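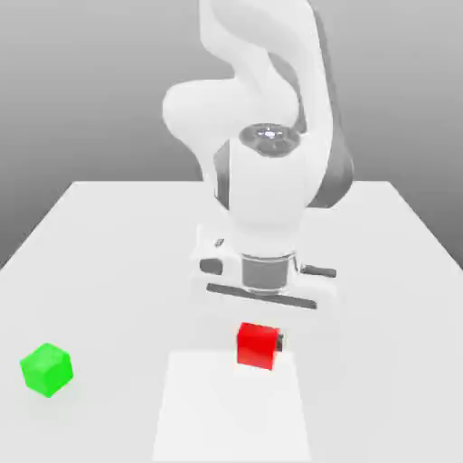
Zofia Wilczyńska held that a dinner guest who says "I should let you get to bed" is lying, that the host knows it, and that the whole business would fall apart if either of them let on. She told us this while putting on her coat, a process that took 40 minutes.

Figure 3. Tabletop view.

4.2 Announced and completed departures

We follow Ostrowski in separating the announcement of leaving from leaving. His original scheme had a third category, "second sitting," for guests who announce, stand, and then accept more cake. We dropped it after the pilot households in Durkau, where it swallowed nearly all the data.

The corpus for this section is 53 evenings, recorded by the hosts in a paper diary kept near the front door. Hosts wrote down the first announcement, the wording as best they could remember it, and the moment the door closed. Entries made after midnight are harder to read and tend to be more opinionated. One host in Gál used the remarks column to work through a grievance against a brother-in-law, and we have coded only the times.

Announcements fell into two broad types. In the first, the guest cites the host's welfare (an early morning, a sleeping child, a dishwasher in need of attention). In the second, the guest cites some authority outside the room, such as a babysitter, a dog or the last bus. Assunção argues that the second type is more sincere, on the grounds that a bus does not wait. Our diaries give him partial support. Guests who named the bus did leave sooner, but 7 of them missed it and came back in, and the scheme has no good way of handling a person who departs twice.

The hallway deserves more attention than it has had. Earlier work treats it as a corridor between the sofa and the street. In our diaries it is where people bring up the divorce, the biopsy and the job in another city. Pietrzak calls this "threshold talk" and suggests that coats make it possible, as both parties can pretend it will be brief. We would add that most hallways have no chairs. When one household put a bench by the door in August, its hosts asked after 2 evenings whether they might withdraw from the study.

Hosts have their own repertoire, which Blackwood's interviews largely missed by asking only guests. Stacking plates was common. So was the remark "well," spoken alone and with a hand on each knee.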